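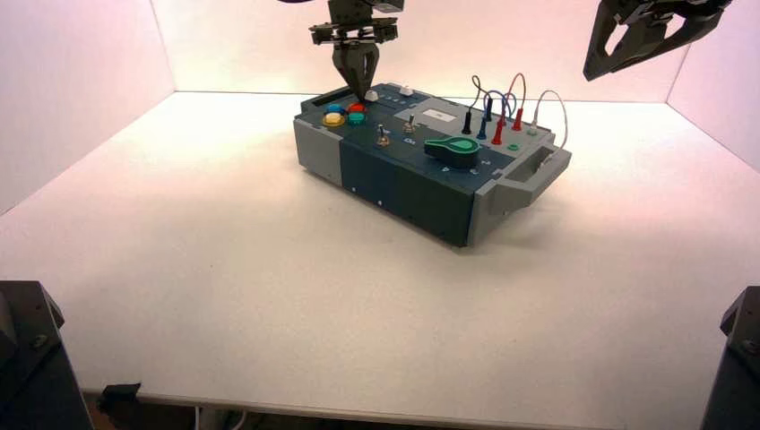

Re: Gralville ward selection — postal ballots

Dear members,

The branch executive has considered the message below. The postal ballot for the Gralville selection will close at 7 p.m., as first announced. Of the 228 papers issued, 45 had not been returned this morning. Replacement papers may be requested from the Cronin Street office until noon.

Both candidates have been informed — neither has objected.

Bríd Heffernan
Branch Secretary

> Dear Secretary,
> Several of us in the Kikomo estate received our papers late. Will the executive extend the deadline by 2 days?
> Regards,
> P. Idevska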